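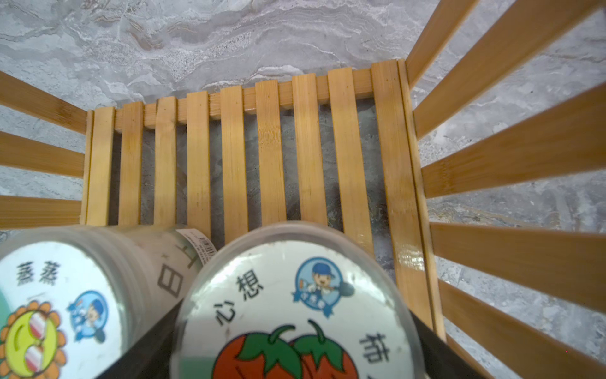

Fig. 6. Wrist view over bamboo slats, tubs at the fingers.

6. Recording examples with the Omico gripper

Read 6.1 before you plug anything in. Set-up of the arm itself is in section 4, calibration in section 5. If you skipped 5, go back. Bad calibration can't be repaired after recording.

6.1 Before you start

You need: the arm, powered and homed. Omico gripper with the wrist camera fitted. Prasen recorder, on charge or above half. Tubs, lids on. A shelf or basket to work at. Clear floor on the side you stand.

1. Wipe the camera window. Dry cloth only.
2. Check both fingers for play. Finger tips must show at the bottom of the preview. If only one shows, the camera mount has turned - loosen, square up, retighten.
3. Open and close the gripper fully, three times. Watch the preview, not the fingers.
4. Set the session name on the recorder. Site, task, operator initials, session number. No spaces.
5. Set episode length to 20 seconds. Longer is allowed for two-tub tasks, see 6.5.
6. Check free space. A full disk stops the recorder without a beep.

Note: Exposure must be locked before the first episode. Light bamboo and polished stone both throw glare, and with auto exposure the tubs go dark each time the camera tips towards a bright spot. Lock it with the camera over the shelf, not over bare floor.

Caution: Keep fingers out of the gripper when the recorder is armed. The close command has no soft start on units with the old firmware.

6.2 Recording one episode

1. Bring the arm to the start pose. Anywhere in the start zone will do, and please use all of it. Same pose every time makes a poor set.
2. Press ARM. Wait for the green light.
3. Press RECORD and hold still for one second.
4. Move in. Steady pace, no darting.
5. Line the open fingers up with the tub before going down. Come in along the slats where you can, a finger tip that drops into a gap can jam.
6. Close. Wait for the grip light. Then lift.
7. Carry, lower, open. Back straight off before turning the wrist.
8. Press STOP.
9. Mark it: GOOD, MISS or BIN.

Mark it straight away. Memory is useless after five or six of these.

GOOD is the task done as written. MISS is an honest try which failed - tub slipped, wrong tub, finger caught a slat. BIN is anything broken in the recording, e.g. camera knocked, somebody's arm across the lens, wrong session name. Keep the misses. Training uses them. Only BIN gets deleted, and only by the site lead.

Note: If a tub tips over, carry on if you can reach it. A tub on its side is a fair thing to learn from. Mark GOOD if it ends where it should, and put "side" in the tag box.

Caution: Clear plastic tubs crack at the rim if squeezed off-centre. Drop the grip force to the second setting. Throw out cracked tubs, the edges are sharp. 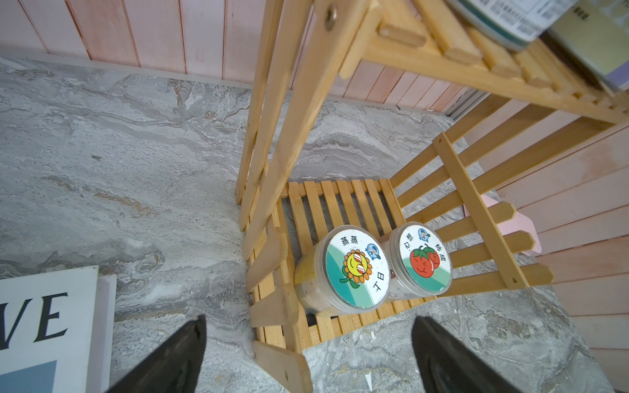 6.3 SHELF TASKS

Low shelves are the hard ones. Rails and legs lean across the view, so the arm has less room than the preview suggests. The wrist camera sits above the fingers and looks down past them, you will think you are clear of the rail when you are not.

1. Place the tubs on the bottom shelf near the front edge. Side by side is fine.
2. Start with the gripper open and the gap in front of the tubs.
3. Check that both lids can be seen in the preview. The lid stickers help the reviewers tell which tub is which, so turn them to the camera when you set up.
4. Say the target out loud before RECORD. "Left tub" or "right tub", operators left and right. Helper types it in.
5. Go in low and level. Do not come down through the upper shelf, obviously.
6. After STOP, swap the tubs or shift them a bit. Every time.

Things on the upper shelf can stay - books and so on. Same for whatever is leaning by the wall. Background clutter is wanted. But don't move it during an episode, and if it gets moved between episodes add the tag "bg".

Note: Marble patterned floors confuse the position tracking on some units. Sign of this is a slow drift in the trace when the arm is parked. If you see it, lay two tracking mats by the shelf legs and redo the section 5 floor check. Prasen recorders with the July update cope better but not perfectly.

Caution: Shelf units walk across smooth floors when bumped. Put the rubber feet on. If the unit has moved more than a hand's width, stop and start a new session.

6.4 How many

Target per site is 1,000 GOOD episodes across all tasks. Minimum for any single task is 114, below that the task is left out of the training run. A session is 24 episodes, then a break and a charge. Don't push on past it. Tired operators rush the close and it shows in teh data.

Spread them out. Start poses, tub positions, time of day. Blinds open for some sessions and shut for others. The first Ustevberg set was nearly all done before 10 in the morning and the policy went to pieces after lunch, so we had to go back and record the lot again with afternoon light.

6.5 Two-tub tasks

Same as 6.2 with these changes.

1. Set episode length to 40 seconds.
2. Do one tub, back off fully, then the other. No half lifts.
3. Pause for a second between them with the fingers open. The splitter looks for that pause.
4. If the second tub goes wrong, mark the whole episode MISS. The first half is recovered later by the reviewer.

Tubs close together: the fingers need space either side of the target. If there's no room, nudge the neighbour with the outside of a finger, slowly. Tag "nudge". Do not part them by hand after RECORD.

6.6 End of session

1. Park the arm. Gripper open.
2. Disarm the recorder, wait for the light to go out. Pulling the cable first can lose the last episode.
3. Play back the first, the last, and any two in the middle. Looking for blur, frozen picture, fingers missing from the bottom of the view.
4. Copy to the Wada drive. Wait for the tick.
5. Fill in the session sheet: tasks, counts, tags used, anything odd.

6.7 Faults

Grip light stays off on a good grip. Force set too low, or finger pads worn. Change pads in pairs.

Preview fine, playback black. Lens was covered at ARM. BIN the session.

Green light never comes. Arm outside start zone, or the disk is full.

Trace jumps at close. Loose camera mount. Tighten and do section 5 agian.

Anything else, write it on the sheet and send it to Lyle Calloway with the session name. Without the session name he can't find it.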